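Kandden Kitchen Grippers: simulated trials for comparing end effectors

README for the dataset and the scripts

What this is

This repository holds the recordings from our comparison of two grippers and two arm controllers in simulated kitchens. The work was done in June by our small group at Mitovach. We wanted to decide which gripper to buy for a real arm, and we did not want to decide it from the catalogue.

The two grippers are called Pappas and Tridby in all files. Pappas is a parallel gripper with two flat fingers. Tridby has three fingers which close together towards the centre. Both are models which we drew ourselves after measuring borrowed hardware, so please do not take our results as a judgement of any product in the shops.

Contents

The folder "episodes" has one subfolder per kitchen layout. There are 32 layouts, and each one was used with both grippers. Inside a subfolder you find the rendered camera images, the joint positions, the gripper opening, and a short text file with the task instruction. The folder "scenes" has the starting positions of all objects. The folder "tools" has the scripts for replaying and for making the tables.

Layout 33 exists in the scene folder but has no episodes. The cabinet doors in it were placed too low and the arm collided with them at the start. We left the file there, as some people may want to repair it.

Cameras

Every layout has 3 cameras: one fixed on the side, one fixed in front of the worktop, and one on the wrist. The front camera is the one we used most for checking the results by eye. All cameras record at 20 images per second, and the joint data is written at the same rate, so line number and image number agree. If you resample one of them, please resample the other also.

Tasks

The tasks are of the pick and place type, and they happen at a sink or on the worktop next to it. The sink layouts are the harder ones. In a basin the fingers have walls on all sides, and the objects are often lying one on the other. A round object is a good test for Pappas, which touches it only at two places. A kettle is a good test for Tridby, where the third finger can come in conflict with the handle. 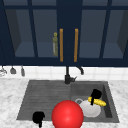

We did not tidy the starting positions by hand. The objects are dropped from a small height and the simulator runs until they stop moving. In this way some objects come to rest in places where a person would never put them, and we kept these cases. If you want only the easy ones, use the flag "clear_top" in the scene file, which is true when no other object is resting on the target.

Controllers

The first controller works in joint space and follows a planned path. The second works with the position of the hand and corrects it in every step. We call them J and H. Controller H is softer on contact with the basin walls, but it becomes slow near the limits of the wrist. Controller J is quicker in free space. When it touches a wall it pushes on, and the episode is then usually lost.

What we found

Over the sink, the gripper was less important for us than the controller. Tridby with H was the calmest combination, and Pappas with J had the most stopped episodes. On the open worktop the difference was small. For thin things such as kitchen tools we liked Pappas better, and the person who teleoperated also preferred it. The tables are in "tools/results", with the failed episodes included.

Known problems

– Glass in the cabinet doors is rendered, but it gives wrong depth values. Do not use the depth images behind it.
– Shiny surfaces have strong highlights. A simple colour filter will lose part of the object there.
– The friction of the sink floor is the same in all layouts, also where the floor has grooves.
– In up to 3 episodes per layout the gripper opening is missing for the first steps. The loader fills it with the first valid value.

How to use it

Start with "tools/replay", give it a layout number and a gripper name, and look at a few episodes before you train anything. The scripts expect the folder names as they are. If you change them, change also the file "paths" in the main folder.

Licence and contact

The data may be used for research and teaching. If you publish something with it, please write "Kandden Kitchen Grippers, Mitovach" and the version number. Errors can be reported in the issue list. We read it, but in the summer months an answer may take a while.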